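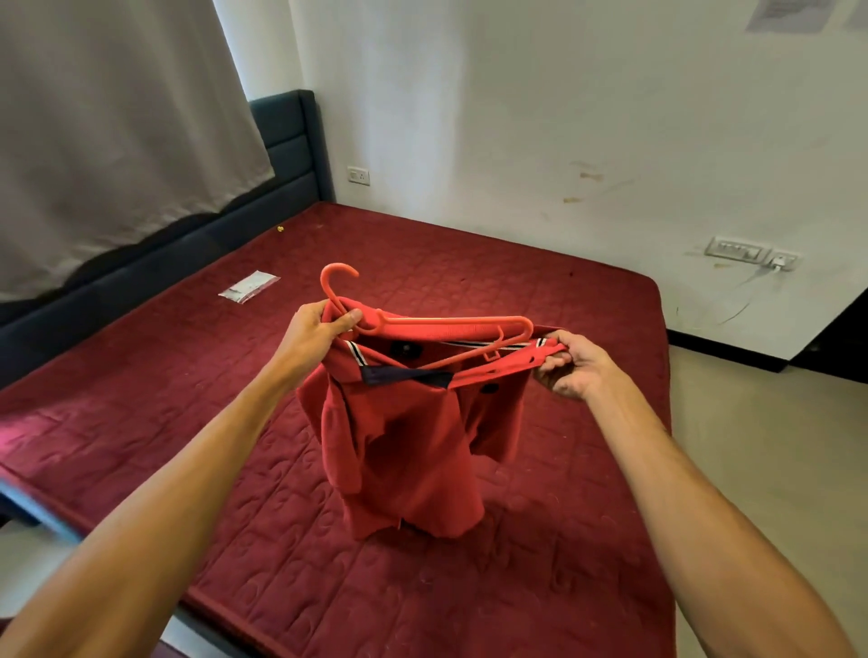 Shape Memory in Knitted Cotton

A knit fabric is a set of loops, and loops move. Woven shirting has yarns locked at right angles and gives only a few percent under load. The piqué used in most polo shirts can stretch far more than that before any fiber is under real tension. Part of the stretch comes back at once, part comes back in the next wash, and the remainder is permanent. Mills call the last part growth.

Growth at the shoulder depends on three things: the load, the width over which the load is spread, and the moisture in the yarn. Wet cotton fiber is stronger than dry cotton, but the loops slide more easily and the garment weighs more.

The Lerska mill tests for this with a hanging trial. Samples are soaked, spun and hung for 18 hours at 50 percent relative humidity, then measured between marks at the shoulder seam and hem. In a July trial of two piqués, the Piveck grade grew 6 millimeters in length and the looser Dronon grade grew 17. Both were sewn to the same pattern.

The Egan finishing line attacks the problem earlier, by compacting the cloth before cutting. Compacted fabric has less slack to give up. It also costs more per yard, as more loops go into each one.

Shoulder tape is the cheaper fix. A narrow woven strip sewn into the seam carries the load across to the collar. It does nothing for the body of the shirt, where most lengthwise growth occurs.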